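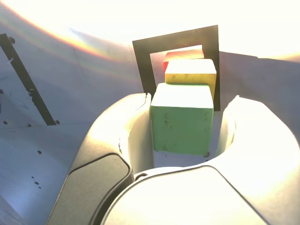
*A green wooden cube held in a white gripper.*

# About Us

Hergate Fellowship is a Christian lay fellowship for families, single people, grandparents and anybody else who wants to pray and be useful close to home. We have 4 branches, at Hergate, Wutstead, Stestow and Mwakyusa House, and 745 members between them. If you have just moved to the area, or just started wondering about faith again, you are very welcome here!

## How we began

The fellowship grew out of a weekday prayer circle at the church in Hergate. It met in the side chapel, which seats a dozen people if they are friendly, and it outgrew the side chapel in a single winter. Wutstead asked for a branch of its own soon after, then Stestow. Mwakyusa House came last, and it has turned into our busiest branch (the Saturday breakfasts there are wonderful, and loud).

We belong to no single denomination. Most of our members worship at a parish church on Sundays, some at chapels, and a good number come to us first and find a church later.

## What we do

Every branch meets twice a month. One meeting is for prayer and Bible reading, and the other is whatever that branch enjoys doing together. Stestow sings. Wutstead cooks, and has been known to send people home with soup. Hergate runs a parents' morning with coffee, toys and a very short service that children are free to wander in and out of.

We also visit. Members call on people who are housebound, sit with families at the hospital, and write cards to anyone on the prayer list. In November we packed 900 winter parcels, our most ever, and we would love to reach 1,000 next time. Each parcel has socks, tea, a handwritten note and something sweet.

## What we believe

We believe God is at work in ordinary homes, and that prayer and practical help belong together. We say the fellowship prayer at the close of every meeting:

> Lord, bless the homes we come from and the homes we visit. Make us patient, make us glad, and keep our doors open. Amen.

## Who can join

Any adult can. There is no test and no dress code, and you don't need to be married or have children. New members are welcomed at a short service in their own branch, with cake afterward. You can come along for as long as you like before deciding, and plenty of people do.

Membership is by gift, whatever you can manage. It pays for hall rental, parcels and the newsletter, which goes out by mail and email four times a year.

## Come and see us

Ask at any branch meeting for a welcome card, or simply turn up and take a seat. Mwakyusa House has step-free access from the parking lot. At Hergate, please use the side door on weekdays.

*Page updated December 2025*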